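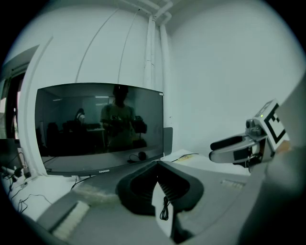
Staub, Schlieren, Fingerabdrücke: so bleibt der Schreibtisch ein freundlicher Ort

Haushaltstipps aus der Hollura-Stube, Juli 2020

Ihr Lieben, nach der letzten Seite über das Entkalken von Wasserkochern kamen 263 Zuschriften bei mir an (ich habe wirklich alle gelesen, auch die sehr lange über die Teekanne der Großmutter!), und in erstaunlich vielen ging es gar nicht um die Küche, sondern um den Schreibtisch. Viele von euch sitzen ja seit dem Frühjahr zu Hause am Rechner, und plötzlich sieht man dort Dinge, an denen man früher abends einfach vorbeigegangen ist. Krümel in der Tastatur, graue Ränder auf der Platte, und auf dem Bildschirm, sobald er aus ist, jeder einzelne Fingertupfer.

Fangen wir mit dem Bildschirm an, der macht den meisten Kummer. Schaltet ihn aus und lasst ihn abkühlen, auf dem dunklen Glas erkennt man den Schmutz viel besser als auf einer hellen Textseite. Dann kommt der Staub herunter, und zwar trocken, mit einem sauberen Mikrofasertuch und ganz ohne Druck. Wer gleich feucht wischt, rührt sich einen feinen Brei an, und den schiebt man dann nur von einer Ecke in die andere. Erst danach wird ein zweites Tuch mit destilliertem Wasser leicht angefeuchtet. Das Wasser gehört immer ins Tuch und nie auf das Gerät, sonst läuft es unten in den Rahmen, und dort bekommt ihr es nicht mehr heraus. Fensterreiniger, Spiritus und Küchenpapier lasst bitte im Schrank. Ich habe mir im Januar mit so einem blauen Glasspray eine matte Stelle ins Display gerieben und ärgere mich heute noch darüber.

Bei gewölbten Bildschirmen wischt ihr am besten in senkrechten Bahnen von oben nach unten und stützt mit der freien Hand den Rahmen hinten ab. Waagerecht drückt man in der Mitte leicht zu schwach und an den Seiten zu fest. Am Schluss noch einmal trocken nachgehen, und dann das Tuch in die Wäsche, aber bitte ohne Weichspüler! Der legt sich auf die Fasern, und beim nächsten Mal wundert man sich über die Schlieren.

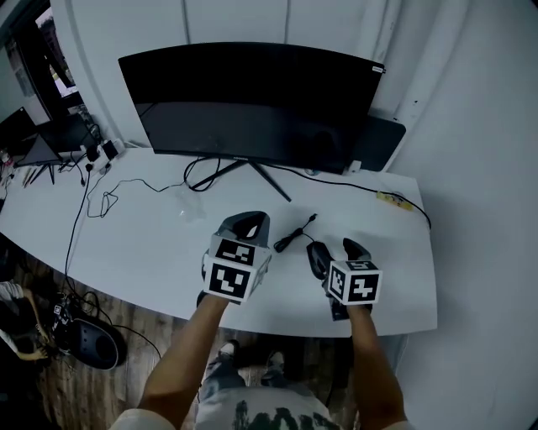
Ein heller Tisch mit geschwungener Kante und ein großer schwarzer Monitor.

Nun zur Tischplatte. Weiße Platten sind wunderschön, bis der erste Kaffeebecher einen Ring hinterlässt. Für den Alltag reicht lauwarmes Wasser mit einem Tropfen Spülmittel, und wenn ihr gleich hinterher mit einem Baumwolltuch trocken reibt, bleibt auch nichts stehen. Bei hartnäckigen Rändern nehme ich 2 Teelöffel Natron, mit wenig Wasser zu einer Paste verrührt, lasse das ein paar Minuten liegen und nehme es mit einem weichen Tuch ab. Reibt dabei nicht wie beim Töpfeschrubben, Natron ist mild, aber auf glänzenden Flächen kann es trotzdem matte Stellen machen, also probiert es erst hinten an einer Ecke aus, wo später sowieso die Lampe steht. Kugelschreiberstriche gehen oft schon mit einem weißen Radiergummi weg, das solltet ihr versuchen, ehe ihr zu irgendeiner Flasche greift.

Wer eine geschwungene Vorderkante hat, kennt den grauen Streifen genau dort, wo die Unterarme liegen. Das ist Hautfett mit Staub, und da hilft ein Spritzer Gallseife im Wischwasser. In Amomthorpe, wo ich zwei Jahre gewohnt habe, hatte ich einen solchen Tisch von Skurel, und an dem habe ich das Ganze gründlich geübt. Den Rest erledigte eine Filzunterlage, die man einfach ausschütteln konnte.

Ach, und die Kabel! Wickelt sie nicht stramm um die Tischbeine. Ein loses Klettband unter der Platte hält alles zusammen, und der Staubsauger verschluckt nichts mehr. Alte Geschirrtuchstreifen tun es genauso, sieht ja keiner.

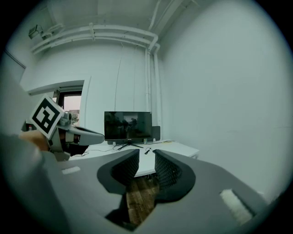
Holzdielen immer in Längsrichtung kehren und wischen.

Damit sind wir beim Boden angekommen, und um den steht es unter Schreibtischen meistens am schlimmsten. Die Rollen vom Stuhl und die Straßenschuhe tragen feinen Sand herein, und der wirkt auf Holz wie Schmirgelpapier. Kehrt oder saugt deshalb lieber öfter und kurz, mit der weichen Bürste, und wischt nur nebelfeucht. Der Lappen soll so ausgewrungen sein, dass der Boden gleich hinter euch wieder trocken ist. Auf geöltem Holz verwende ich die Holzseife von Rana, einen kleinen Schuss auf den Eimer, auf lackiertem nur klares Wasser. Kleine Kratzer in braunen Dielen lassen sich übrigens mit einer halben Walnuss einreiben, das habe ich jahrelang für ein Märchen gehalten, bis ich es an der Stelle neben meinem Papierkorb ausprobiert habe. Kurz einziehen lassen und mit einem Wollsocken nachpolieren (der einzelne, ihr habt bestimmt auch einen in der Schublade).

Die Stuhlrollen selbst kann man bei den meisten Modellen nach unten herausziehen. Haare und Fäden schneidet ihr mit einer Nagelschere auf und zupft sie mit der Pinzette heraus, danach rollt der Stuhl wieder leise.

Wenn ihr noch andere Mittel gegen Kaffeeringe kennt, schreibt mir gern. Auf der nächsten Seite sind die Lampenschirme dran, die aus Stoff und die aus Papier, und dazu suche ich noch jemanden, der Erfahrung mit plissierten Schirmen hat.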